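Brenmont Course in Applied Robotics
Unit 9: Rules for Recording with a Hand-Held Gripper
Handout for the session of 18th October
Prepared by Dwynwen Landeg

Please read this handout before the practical hour. It continues from Unit 8, where we spoke about calibration, so I do not repeat the calibration here. The rules come from the working guide we use in the Petidbridge room, and I have changed the order a little for teaching.

9.1 Before the first recording

Every task has a task card. The card names the container, the kind of objects, and the start and end condition. If the card says "open box, mixed snacks," then the flaps must be open and the snacks must be of different kinds. Bags, boxes and small candy wrappers behave very differently between two fingers, and a box with only one kind gives us a poor set.

Look at the floor also. Packages which lie next to the box belong to the task and must be written on the card. A person who reads the card one month later should know which packages were meant to be outside.

Check the pads by hand. They should sit flat on the fingers and the screws should not turn.
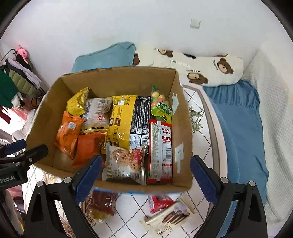
9.2 Private homes

Many recordings are made in bedrooms and kitchens, and the rules for a home are more strict than for the laboratory.

a) Ask for written permission for each room, not for the whole house in one paper.
b) Letters, medicine labels and family photographs are put away by the person who lives there. You do not touch them yourself.
c) Pillows, clothes and toys may remain. We want the background of a normal home.
d) If a person walks in, stop and mark the recording with code 2.

9.3 Gripping soft packages

Film packages are the most frequent source of bad grips. The Vullier sheet which you received in Unit 7 gives the method for rigid boxes, and students often try to use the same method for film. Please do not.

Put the pads on the two sides of the package and close slowly. Stop closing when the package stays between the pads; more force can open a seal. Keep it upright while you move it over the others. One package is moved at a time, also when two are stuck together. In that case put both down and begin again.

Glossy film reflects the lamp. A small reflection is acceptable. If you cannot find the border of the package in your own recording, change the lamp and repeat.

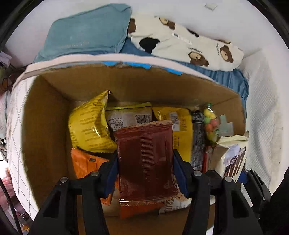

Eynon wrote to me after the last course that the rule of one package at a time is too hard, and that a double grip should be kept and labeled as an error, so that a model can learn from it also. I agree with half of this. Keep the file, but put it in the error folder and never count it in your total.

9.4 File names and log

The file name has the group number, the card number and the attempt number, with a short line between them. Example: 605-454-9. Do not write your own name or the address of the home. The log is filled in on the same day, before you leave the place.

9.5 Homework

Write a task card for one container in your own kitchen. Half a page is enough. Bring it printed to the next session, and bring also your signed copy of the permission form.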